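Working Next to the Arms: What Changed for the People at the Fleltero Packing and Kitting Shop
Student project report, Work and Technology course
24 September 2023

Why I picked this place

When we were asked to choose a workplace for the spring project, most of my class went for somewhere big. I went for Fleltero, a kitting shop in Trernovard that puts small parts into small boxes for other companies. I had a summer job there once, so I knew the smell of the break room and I knew which door sticks. I also knew how sore your thumbs can get by the end of a shift, and that turned out to be a big part of the story.

In May the shop started handing some of the fiddly work to a pair of robot arms. The program is called Flerka, and the people on the floor use that name for the arms as well, as if they were one coworker ("Flerka's slow this morning"). I spent 5 afternoons watching, asking questions and generally getting in the way, and everybody was very kind about it. I have left out people's names because several of them asked me to, and it seemed fairer to treat everyone the same.

What the work is

The job I followed is the handling of small pieces for an order from Roussel. Each kit has 88 pieces, some of them thin enough to slide under a fingernail, and before the arms came a person picked up every single one, turned it the right way round and passed it from one hand to the other to set it down. That passing step is the one people complained about most. It sounds like nothing at all, but do it for a whole shift and you will be thinking about it at dinner.

The arms were set up to do the same thing with two grippers facing each other, working over one small patch of table.

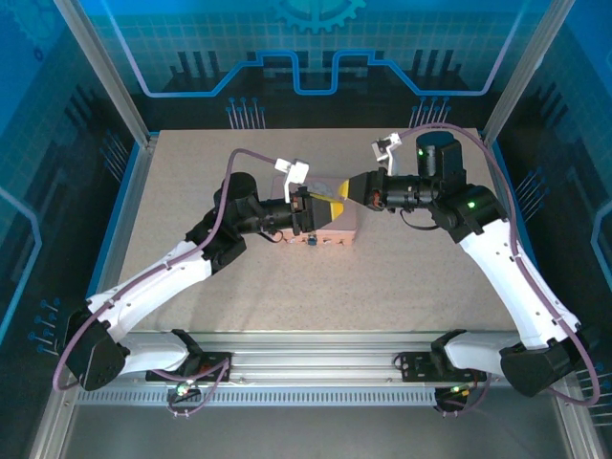
I had expected the change to be mostly about speed, and I had a nice chart planned for it. The people I talked to hardly brought up speed at all. What they wanted to tell me about was where they stand now, who they talk to and what they get tired from. A packer who has been on the kitting line for years told me her hands feel better and her neck feels worse, and she thinks it is because she spends so much of the day looking at a screen next to the station. I wrote that down twice, by accident, so I suppose it stuck with me!

The kitting line used to be one long bench. People sat across from each other and talked all day – about their kids, about football, about a landlord who would not fix a boiler. Now 3 of them take turns looking after the station, and the person on that turn is mostly alone with it. Nobody lost their job while I was there, and the manager was firm that none of this was meant to cut hours, but several people said the room feels quieter and they were not sure they liked it.

Learning the new job

Looking after the arms is a real skill, and I think the shop was a little late in treating it as one. At the start the training was a single morning and a printed sheet. The sheet told you how to stop everything and how to start it again, and very little about what to look for in between. So people worked it out together. They learned to watch the point where the tips of the two grippers come together, and they began keeping a notebook with short entries on what went wrong and what they tried.

The notebook is my favorite thing in this whole project. By my last visit it had 2622 lines in it, in all sorts of handwriting, with coffee rings and a few drawings. The manager let me read it over two lunch breaks, and I came away thinking that it holds almost everything a new person would need to know, if somebody would only sit down and sort it. 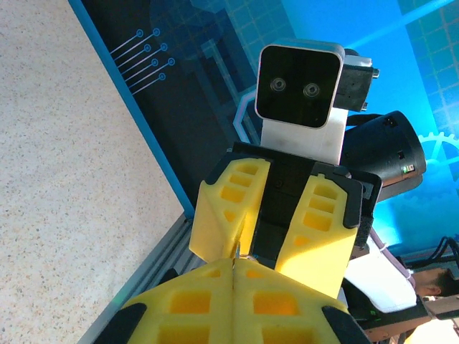 One packer, reading my draft, asked me to add that the notebook gets written on break time. She did not mind doing it, she said, but she would like it to count as work, and she would like the people who wrote it to be asked before any more arms are ordered. Two others read her comment over her shoulder and told me to put them down for the same.

I took that to the manager, who said it was a fair point and that paid time for the notebook could start with the next schedule. I had to hand in this report before that schedule came out, so I can't tell you whether it did.

What I would do differently

I would visit at the start of a shift as well as the end. All my afternoons began after lunch, when people are more tired and perhaps grumpier, and that may have colored what I heard. I would also talk to the people at Roussel who open the finished kits, as I never found out if they noticed any change. And I would drop the chart much sooner. It took me a whole weekend, and in the end I only used it to keep my notes from blowing around on the bus.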